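Durkel Family Dental Outreach
Progress report to the Brostano Fund, second reporting period
Submitted by Svend Vestergaard, program manager

Where we are

When I wrote the first report I promised that the second would be shorter and contain fewer paragraphs about parking. I have kept half of that promise.

The grant pays for three things: dental screenings and sealants for children in the two Delau elementary schools, an evening clinic for adults without dental coverage, and a part-time care coordinator whose job is to make sure that people we refer for treatment get to the chair. The schools are going well. The evening clinic is going well now, after a stretch in which it was going badly in ways I will describe. The coordinator is the best money in the budget and I would like to say so early, in case you stop reading at the table of expenses.

School screenings

We screened 347 children this period, across both schools. The target in the agreement was 300, and I would love to claim the difference as a triumph of management. Most of it came from the second school moving our visit to the same morning as picture day, when attendance is excellent and everybody has already been told to brush.

Of the children screened, 164 received sealants on at least one molar. The rest either had sealants already, had molars that hadn't come in far enough, or had no signed consent form. That last group is the one I lose sleep over. We send the form home in English and Spanish, we send a text, and we send a second form, which joins the first one at the bottom of the backpack under the banana. For the next round the schools have agreed to put our form in the registration packet, along with the emergency contact card. Parents sign that packet in one sitting, in a kind of trance, and we intend to benefit from the trance.

Forty-five children were referred for treatment, mostly fillings. Two needed to be seen the same day and were. One of the two had been chewing on the left side for so long that he had come to think of it as a preference.

Our hygienists would like it noted that the portable chair ordered under the equipment line is much better than the old one. The old one reclined when it felt like it. I had proposed keeping it as a spare, and I was outvoted by everyone who has ever sat in it.

The evening clinic

The clinic opened in the Powell building as planned, two evenings a month, with three operatories and a waiting room that we share with a tax preparer. During the first month we had a no-show rate of more than a third. I had assumed this was a reminder problem, and so we bought a reminder system. Patients then received three cheerful messages before each appointment they did not attend.

The coordinator did what I should have done and called people to ask. The bus that stops outside the Powell building makes its last run at 7:40 in the evening. We were booking cleanings at 7:15. Patients had looked at the timetable, drawn the sensible conclusion, and stayed home. We now start at 3:30 and see our last bus riders by 6:45, and the later slots go to people who drive. No-shows have dropped to one or two an evening. The reminder system is paid for through the end of the year and continues to be cheerful.
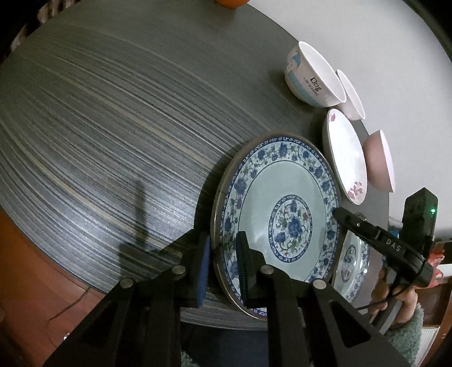
There is a cost to the earlier start. Our dentists have day jobs, and 3:30 falls inside them. Two have rearranged their schedules and one has had to step back to once a month. We have filled the gap with a dentist from the next county who retired, found that he didn't care for it, and asked whether we had any molars going. He is slow and very thorough, and patients ask for him by name. I have asked him to be slightly less thorough about his boat.

Treatment so far has been heavy on extractions, as I warned in the application. Adults who have gone ten years without a dentist don't arrive for whitening. What I did not predict was how many would come back. Of the adults seen in the first two months, 31 have returned for a second visit, and most of those visits were cleanings or fillings on teeth that can be saved. The agreement doesn't ask us to report return visits. I would like it to, for the plain reason that the number flatters us and the less plain one that I think it measures what you are paying for.

Care coordination

Before this grant, a referral from us was a sheet of paper. It listed the tooth, the problem, and a phone number that was answered on weekday mornings by a recording. The coordinator has replaced the sheet with herself. She calls the family, finds out what is in the way, and stays on the case until the treatment is done or the family tells her to stop.

What is in the way is seldom fear, although we had budgeted for fear and bought a quantity of soothing posters. More often it is a work shift, a lapsed coverage card, or a younger child with nowhere to go for an hour. She has become fluent in renewal paperwork. She also got one practice in Delau to hold back a block of late afternoon appointments for us. I had been asking that practice for the same thing for two years, by letter. She went over there with a coffee cake.

Of the 45 children referred, all but six have completed treatment. Four of the six have appointments booked. One family has moved and we passed the records along. The last family has not answered, and she'll keep trying them through the summer.

Money

We have spent slightly less than planned on the whole, with the usual bulges. Supplies are over budget, almost entirely because of gloves and sealant material, both of which went up in price right after I had finished the spreadsheet. Travel is under, for the simple reason that the van was in the shop for three weeks and you can't buy gas for a van in the shop. We borrowed a minivan from a board member during that time. It smelled strongly of hockey.

Equipment is on budget with the chair included. The second sterilizer has been ordered but not delivered. The supplier has given us three delivery dates so far, each with great confidence. Until it arrives we run the existing unit back to back, and this is what limits us to three operatories on clinic evenings when we could staff four.

I am requesting permission to move part of the unspent travel money to supplies. The form is attached. I have filled it in twice, the first time on last year's version.

What did not work

The toothbrush chart. Each child took home a chart with a square to color in for every brushing, to be returned after a month for a small prize. We got back a great many charts in which all the squares had been colored in with one crayon, in one go, I would guess in the car. We handed out the prizes. The chart will not be repeated. The two-minute sand timers, on the other hand, have been a hit, and one teacher has begun using hers on the class.

Our parent evening drew nine people, of whom four were staff. The talk on juice was sound and the snacks were, I regret to say, juice. We'll fold the same material into the kindergarten welcome session in May, where the audience is already seated.

Next period

Both schools have us down for sealant checks, in which we look at the teeth we sealed and replace what has come off. We expect to replace a few. The evening clinic adds a third evening each month as soon as the sterilizer is in and tested. I am also in talks with the senior center in Delau about denture adjustments, for which there seems to be a long and vocal line.

Parking at the Powell building is still bad. The tax preparer and I have reached an understanding concerning the two spaces by the door, and it holds until filing season.

I can send the visit logs and the full expense detail whenever you want them. The coordinator's case notes stay with us for privacy reasons, but she is happy to talk your program officer through the work by phone, any afternoon before 3:30.

Svend Vestergaard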